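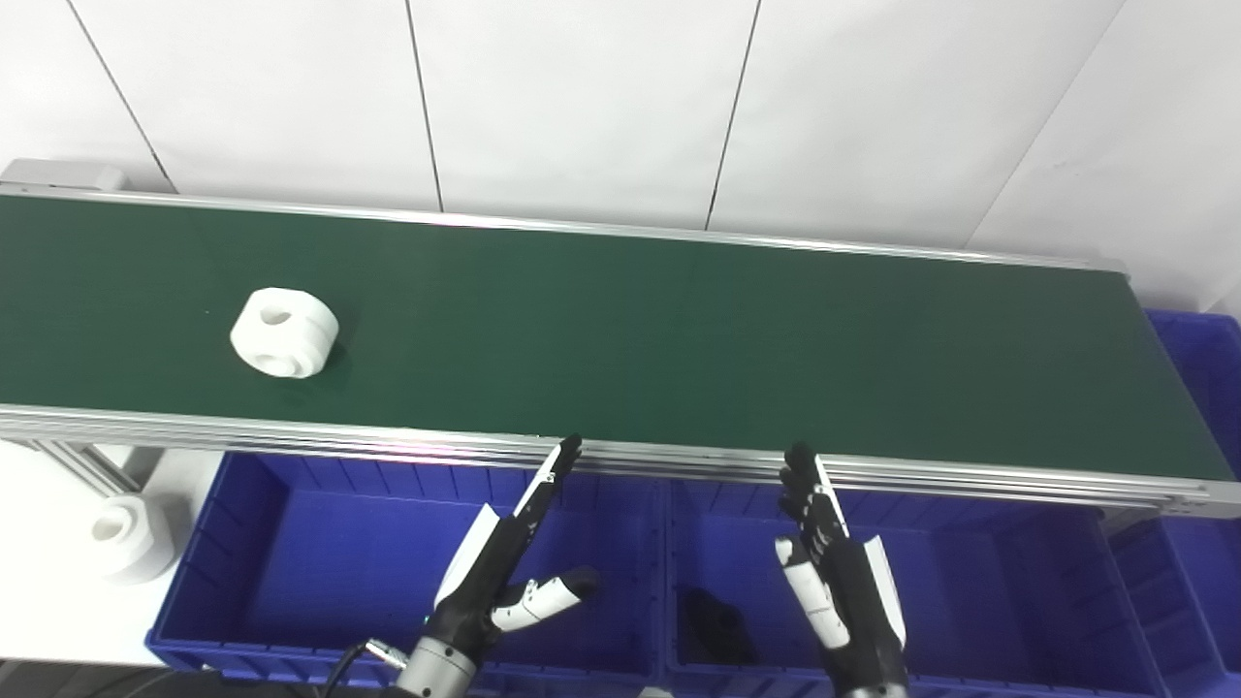

Kamil Hubáček asked whether the stretch before the pick should be trimmed, as a policy trained on it may learn to wait. We kept it. A separate flag, `pre_reach`, lets you drop it at load time.

## Bivo belt picking, set 4

Teleoperated episodes for two-handed picking from a green belt into blue bins. Head camera and joint states are stored together, one folder per episode.

- Episodes: 709
- Training: 619
- Held out: 90

The split is by session – do not reshuffle it. 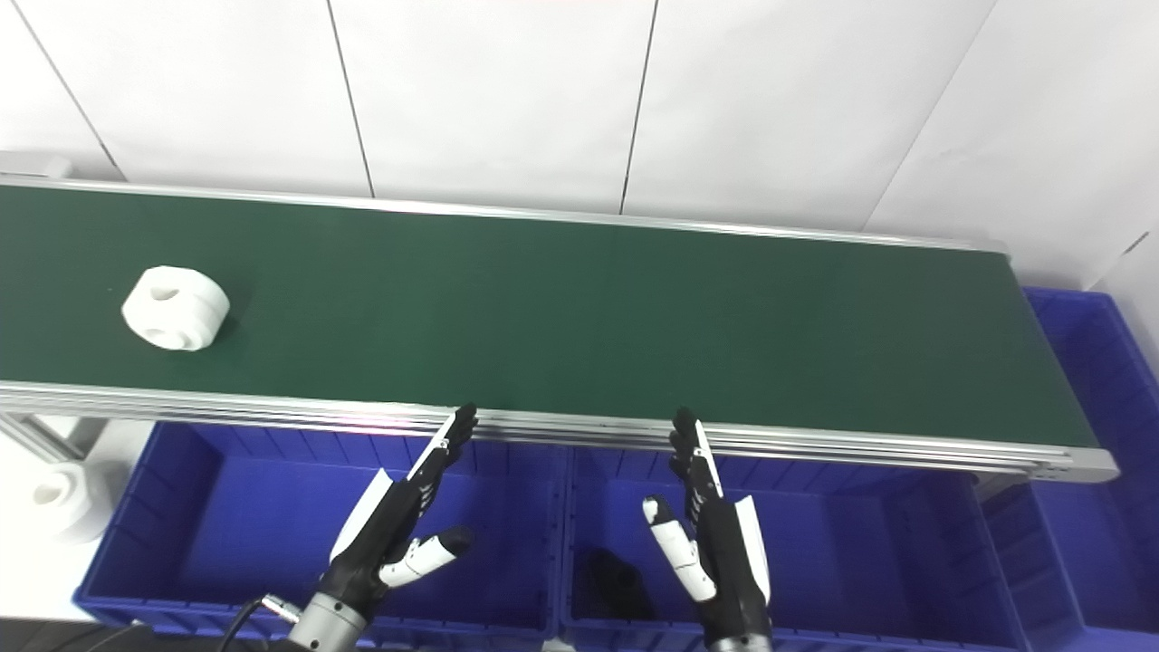 ## Labels

Each episode carries a start mark, a grasp mark and an end mark. Tímea Vida set the marks; Lilla Vincze checked 271 episodes a second time. Where they differed, the later mark was kept.

A white part lying off the belt is labelled `distractor`. It is never the target, even when it has the same shape.
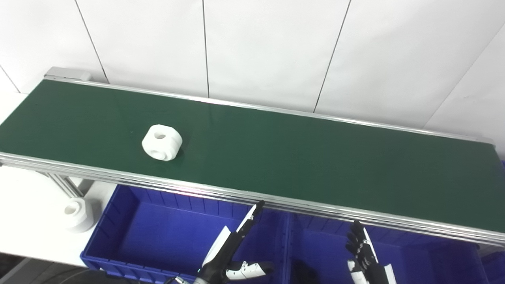 *Fig. 3. Target on the belt, right hand open, no contact.*

## Known limits

1. One part type only. Results on other shapes have not been tested.
2. The background is a plain white wall throughout. Add your own variation if the policy is to run elsewhere.
3. The hands block much of the view into the bins, so bin contents are not labelled.

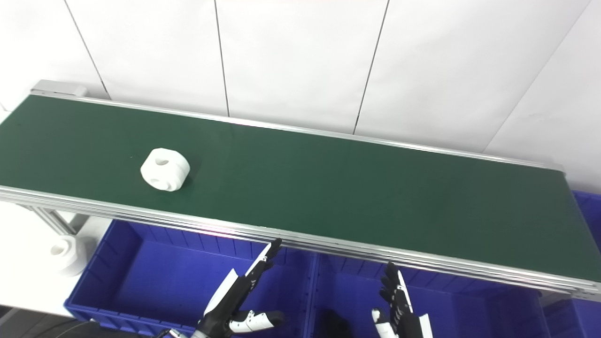 ## Contact

Faults in the labels: Gizella Kozma. Give the episode number and the time stamp.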